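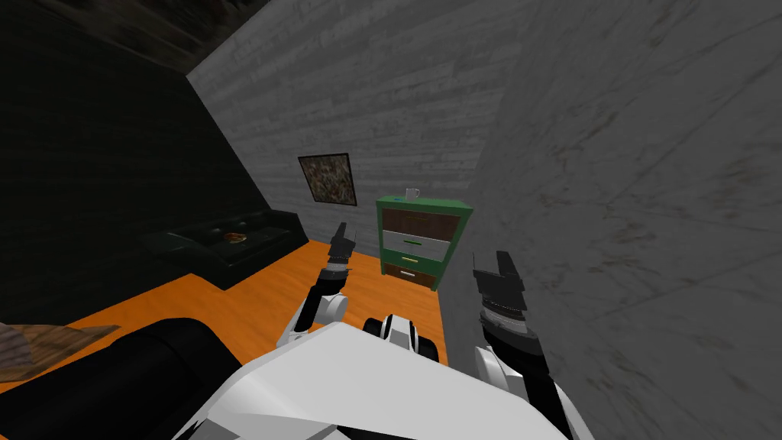

Wirkard sells a household task pack for two-arm mobile robots, simulation only, and I've been running it on my own machine this month. Short thread for anyone deciding whether to pay for it. You get furnished rooms, a set of written tasks and a scoring script. I've spent most of my time in one small room with an orange floor, a black couch and a green cabinet with a white mug on top. It's cramped for a robot this wide, and that's why I picked it.

Price first. The single-seat license is $286 a year. There is a trial with one room and 18 tasks, no card needed. The full pack has 236 tasks. School pricing exists but you have to email them.

Install took me most of an evening. The download is big and the setup guide assumes you already run Burkwood as your simulator. If you don't, do that part first and check that your graphics driver is current.

Most of what I ran was drawer work. Open, take something out, close. The written tasks are clear and each one has a fixed start pose, so you can repeat a run and compare.

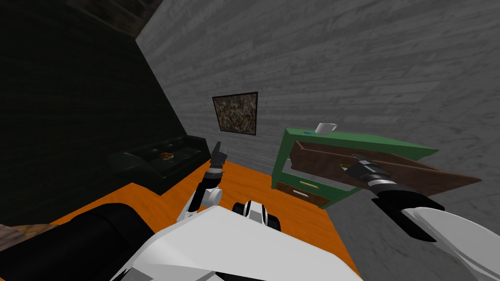 Scoring is pass or fail per step, plus a time limit. I'd like partial credit for a drawer that ends up mostly closed. Right now that counts the same as never touching it. You can edit the script, but then your numbers don't match anyone else's.

I ran the same drawer task 100 times with the baseline policy that ships with the pack. It logged every run without a crash. Log files are plain text and easy to read.

Cameras: there's a head view and you can turn on gripper views separately. The gripper views are dim in the corners of this room with the default lighting. There is a brightness setting in the room file. Change it before you record anything you want to train on.

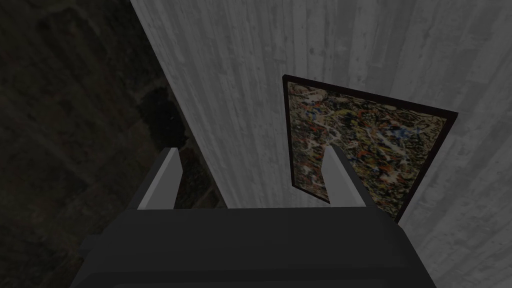 Gripper open, with the wall and the painting behind it.

Compared with the Dewulf pack, which I used last year: Dewulf has more rooms and a nicer menu. Wirkard has better drawers and handles. If your work is mostly pick and place on tables, I'd stay with Dewulf.
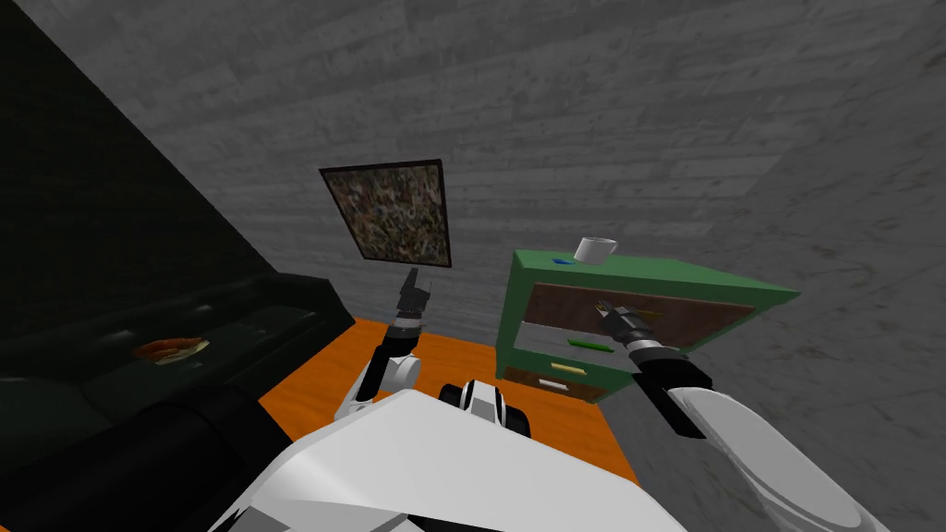 Right gripper in the top of the green cabinet, left arm held clear.

Support answered two emails, both within a day. One fix came in the July update. The other, a wrong joint limit in the Enitz arm file, is still open.

I'm renewing for a year. Start with the trial and run the drawer tasks before you pay. I'll post my settings file tonight after 8.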